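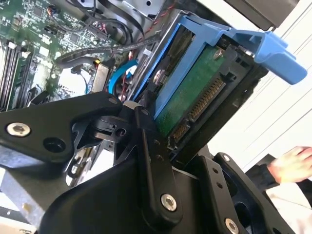
## Trilora 511 Desktop Tower, Refurbished

The Trilora 511 is a full-size office desktop, sold by Gunton as a refurbished unit with a fresh operating system install and no monitor. It suits bookkeeping, front desk work, and home use. It is not meant for gaming, and the power supply will not run a large graphics card.

### What you get

- Tower, power cord, and a USB keyboard and mouse
- 16 GB of memory in two sticks, with two slots free
- One 3.5-inch hard drive in a plastic caddy
- Wired network port — wireless needs a separate adapter
- 6 USB ports, two of them on the front

### Condition

Units are graded B. Expect light scuffs on the side panels and shelf marks on the feet. The fans are cleaned and the clock battery is replaced before sale. Stickers from earlier owners are removed where they come off without damaging the paint.

### Power

Set for 110 volt outlets. Buyers who need a different voltage should ask before ordering. The switch on the back is taped in place and should stay that way.

### Adding parts

The side panel comes off with two thumbscrews. Unplug the tower first. Memory must match the type already installed; a printed list of tested sticks is in the box. Núñez sound cards fit the short slot, but the older Fulano cards are too long and hit the memory latches.

### Shipping and returns

Orders placed by December 13, 2020 ship before the holiday break. Later orders go out in January. Returns are accepted in the original carton with both foam ends. For bulk orders, write to Effie Rutherford at the Gunton sales desk and include your delivery address.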